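Prerkinholm Institute approves staged plan for robotics equipment

11 July 2024

The Prerkinholm Institute of Technical Training has approved a staged plan for the purchase of robotic arms and grippers for its automation workshops. Under the plan, teaching and assessment will begin in simulation, and physical equipment will be ordered after the first group of learners has completed the introductory unit.

The decision follows a review of equipment spending led by Maeve Ó Ceallaigh, Head of Workshop Programs. The review found that the institute's existing training cells are booked for most of the teaching year and that two of the older arms are no longer covered by a service agreement. It recommended that replacement be spread over more than one budget cycle.

"Our teaching staff asked for time to test tasks before we commit to a particular arm or gripper," Ms Ó Ceallaigh said. "The staged approach gives them that time, and it allows the finance office to plan for servicing and spare parts as well as the purchase price."

Simulation work

The first stage provides for 62 simulation licences, to be shared between the Prerkinholm and Jaltow campuses. Learners will work on handling tasks in rendered workspaces using a two-fingered gripper, with the view taken from the wrist of the arm. Close-range work of this kind was given priority because it places the greatest demands on gripper selection.

Staff will record which tasks can be taught fully in simulation and which require time on a physical cell. Those records will form part of the specification issued to suppliers.
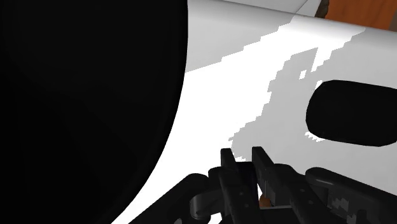 Equipment purchases

Tenders for the second stage will open in October. The institute will seek prices for arms, parallel grippers, wrist cameras, guarding and mounting tables. Suppliers will be asked to quote separately for installation, operator training and annual maintenance, so that the full cost of ownership can be compared.

Two systems, the Etska and the Hashmi, have been shortlisted for trial at the Jaltow campus. Each will be assessed over 136 hours of supervised operation. The trial will consider ease of programming, the cost of replacement fingers, noise levels and the availability of local service technicians. Inclusion in the trial does not guarantee a contract, and other suppliers remain free to tender.

Floor space has also been reviewed. The main workshop at Jaltow will be rewired before any new cell is installed, and the cost of that work has been included in the capital budget. No change to learner fees is planned as a result of the program.

Enrolments

When both stages are complete, the institute expects to offer 400 places a year in its automation units, compared with 200 at present. Current learners will not be affected by the changes and will continue to use the existing cells until their units are finished.

Enquiries about the tender should be directed to the institute's procurement office at the Prerkinholm campus.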